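**About Kuvo**

We write the rules for robot cells. Then we help people stick to them. That's pretty much the job.

Small outfit, started in Grondton in a rented unit behind a tile shop. Main office is in Skeluvdale now. A second desk in Lagos, opened one July because half our assembly customers were there already and the calls were killing us. 5 of us on standards, 2 on training, everyone on the phones when it's busy.

Page last touched 10 Sep 2025. Yes it needs a proper rewrite. Soon.

## What we do

Cell rules, mostly. A cell rule is a short written thing that says what a robot may do, where, how fast, and who is allowed to change it. One page if we can manage it. Two if there's a shared work area. Anything longer gets sent back to whoever wrote it, us included.

Also:

- pre-install reviews, on paper and in simulation
- rewriting old procedures that no one reads any more
- operator training, half days, at your plant or ours
- yearly checks, to see if the rules on the wall still match the cell

We don't sell robots. Don't take commissions from people who do. Get asked weekly.

## How we work

Simulation first. Always. Before a bolt goes into the floor we want the layout modelled, to scale, with every fixture where it's really going to be. Vise, plates, trays, the lot. If a fixture moves by a hand's width later, the model moves too and the review gets redone. Customers grumble about this one. We get it – it costs a day. It's still in the contract.

Two arms over one table gets its own sheet. Who has the right of way, where each arm parks, what happens to the second arm when the first one faults. Default answer is both stop. If you want a different answer you write down why and sign it.

Gripper rules are separate again. Opening width at approach, height to clear over the tallest fixture, what counts as a good grip, how many retries before it calls a person. We like one retry. Most places ask for more and then cut back after a month of squashed parts.

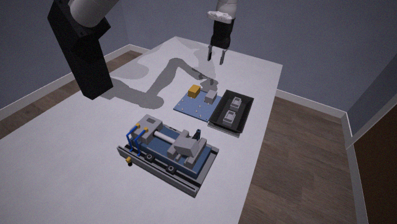
One customer in Grondton told us the retry limit was the only rule her night shift ever thanked anyone for, and that she'd wanted to scrap it in the first week. She also said our original wording was awful and she had to read it three times. Fair. We changed the wording, kept the limit.

That's more or less how the rule book grows. Somebody on a floor complains, we look at the log, something gets fixed. It stands at 1,271 entries today, a good number of them retired but kept on file so you can see what we used to think and why we stopped.

## House rules (ours, not yours)

Stuff we hold ourselves to:

- No rule without a reason written beside it.
- Plain words. If the newest person on shift can't follow it we rewrite.
- Nobody from Kuvo steps inside a live cell. Lockout first, own padlock, key in own pocket.
- A simulated pass is a simulated pass. It doesn't sign off the real cell. You still need the slow-speed run and the guarding check on site.
- Every change dated and initialled, even the tiny ones. Espescially the tiny ones.
- Near misses get reported the same day, no names attached.

And local law comes first. Where your province, state or country asks for more than we do, theirs wins. We'll tell you if we spot a gap but we aren't your lawyers or your inspector.

## Training

Half a day, eight people max, steel toes please. Morning is the paper side: reading a cell sheet, filling out a change form, what to say when somebody senior wants to skip a step. After the break we go through recovery. Arm stopped mid-move, part half in the vise, what now. People like that bit best.

Travelling is fine. We've done cold warehouses and one very loud cannery. Bring a flat table and a power outlet and we'll manage the rest.

## Getting hold of us

Skeluvdale office, weekday mornings are best. Lagos desk covers the early hours. Reviews are booking a few weeks out, training sooner if your flexible on dates. Send the layout drawing with your first email, even a rough one – saves a whole round of back and forth.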